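Snack table person wanted, part-time, Ledstead building
Posted 28 May 2023

Hi! I run the break room on the second floor at Lindgren, and I'm looking for one more person to help me set up and restock the snack table. It's 20 hours a week, mornings only, and you'd be working with me and a rolling cart that pulls to the left.

The table is a big one and it gets busy. Sodas go in the clear rack at the top, sandwiches in a round wicker basket, crackers and other packaged snacks in a white tray, and the candy on the stepped stand. If you like making a shelf look nice (I really, really do) you'll be happy here.
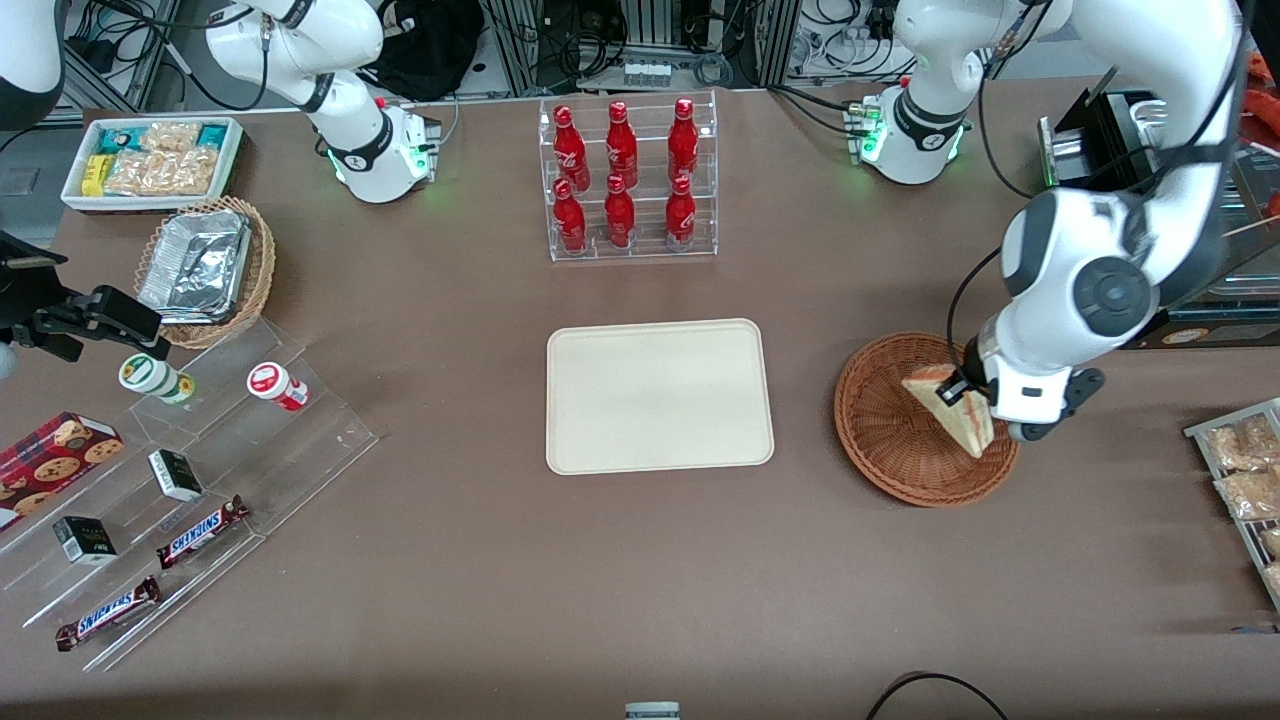
Jacinto Huerta wants it known that the morning shift is the good one, and that whoever takes it should try the elevator before hauling anything up the stairs. He did this job until January and says he still straightens the soda labels when he walks by.

So what would you be doing? You come in, wipe down the table, bring up the day's boxes from Jindiston and put everything out. Then you keep an eye on it. The candy stand is the fussy part — bars slide, little boxes tip over, and people put jars back wherever they feel like it. I go over it a few times a morning and I'd love to share that job! Around noon you write up what's low and send me the list.

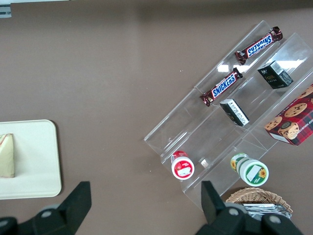 Snickers on the upper shelves, small jars down at the bottom.

You don't need food service experience. I'd like someone who can lift a case of soda, gets here on time and doesn't mind small talk, as there is plenty of it. We order through Sineo, and I'll teach you that in your first week. Clean hands, closed shoes, hair tied back if it's long.

Pay is $380 a week, and lunch is on us. Lunch means sandwiches, mostly, and I do have opinions about those. I like them standing up with the cut side facing out, so you can see the bit of green and that bright orange-red layer between the slices of bread. People pick faster when they can see what's inside, and they stop poking at everything.

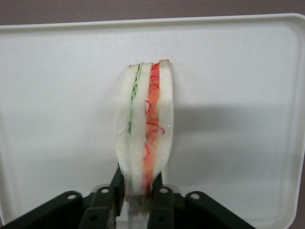
Applying is easy. Send me a few lines about yourself and which mornings you can work, or drop a note in box 958 at the Ledstead front desk with my name, Break Room Second Floor, on it. No resume needed, though I'll read one if you have it. I'm hoping to meet 5 people and pick someone soon after. Getting the sandwiches lined up is the first thing I'll show you when you start — the pale green filling hardly shows next to the orange with its curly red bits, so turn each one until you can see both. Bring a sweater, too, the room runs cold.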